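The Tub Has Been Cleaned Again

By the time I get to Grorndale at ten to seven in the morning, somebody has already wiped down a bathtub that has never had water in it. I know this because the sponge is still in the sink and the person holding the clipboard looks pleased with himself.

The person is Dorin Sandu, and until last spring he ran the night crew for Gandale, a cleaning contractor that looks after hotels and short-stay apartments. He did it for 20 years, if you count the years he was pushing the cart himself. Now he trains the thing that may end up pushing the cart. He'd like me to know that he still has the keys to the old van, and that the radio in it is better than anything in the new place.

I should explain how I ended up here. I write about work, mostly the kind that happens while the rest of us are asleep, and last fall a reader wrote to tell me that her mother's employer had started paying people to clean rooms where no guest would ever stay. I figured it was a scam. I called Gandale expecting a brush-off, and got an invitation and a parking pass instead!

The idea is pretty simple. Gandale wants robots that can do the dull end of housekeeping – wiping a counter, righting a bottle, getting the towels off the floor. To teach them, you need a huge pile of recordings of people doing those jobs well. So the company moved a handful of its own cleaners onto a day shift, gave them hand-held grippers with the same kind of fingers a robot would have, and asked them to do what they've always done, only with a plastic claw.
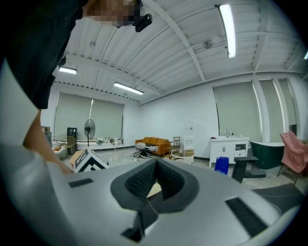 Dorin's biggest worry at the start was his wrists. A cleaner's hand does a hundred little things without asking permission, and a gripper does one: it opens and closes. His first week he couldn't pick up a washcloth without bunching it, and he went home furious. The room didn't help, he says, because it's a bit of everywhere at once. You've got a vanity and a green bathtub on one side, a leather sofa with a striped blanket on the back wall, and a pink armchair that matches nothing. A real guest would ask for another room. But it means you can go from bathroom to lounge in a few steps, and on a shift built from short repeats, your feet notice that kind of thing.

The repeats are what I'd find hard. A crew member might do the same task 500 times before the list changes. Set the bottle upright, put it back wrong, set it upright again. One of the women on the team listens to history podcasts, one ear only (house rule), and has gotten through most of the Roman emperors. Another told me flat out that she misses hotel rooms, because a hotel room gets finished. You shut the door on it and it's done.

On the plus side, and people brought this up before I even asked, there are the hours. They start at 7 and they're out by midafternoon. There's no mattress flipping, no chemical smell in your hair, no supervisor timing you per floor. Pay went up by 3 dollars an hour, which isn't a fortune but does cover a car payment. Dorin eats dinner with his kids now and claims they're getting sick of him.

Then there's the other side, and I didn't have to dig for that either. Everyone on the team knows what the recordings are for. When I asked Dorin whether it bothered him, he took his time.

"Some mornings, yes," he said. "I think about my old crew. I know every one of their knees." He wants the machines to take the tubs, since leaning into tubs is what wrecked his back. He doesn't want them to take the hours. Gandale's managers told me the plan is for robots to work next to people, and that the first trial, at a hotel in Lurkcombe, will start in May with the regular night staff kept on. I asked if that was in writing. It's in writing for a year.

A year came up a lot after that. The team has its own name for the robot, Manole, which Dorin picked from an old Romanian story about a builder who has to wall up someone he loves to keep the church standing. I asked if management knew the story. He said they thought it sounded friendly.

They let me try a gripper before lunch. I went for a bottle and knocked it over, then got it on the second go and felt absurdly proud. Dorin marked something on his clipboard and told me I was squeezing too hard, and would I please do it again.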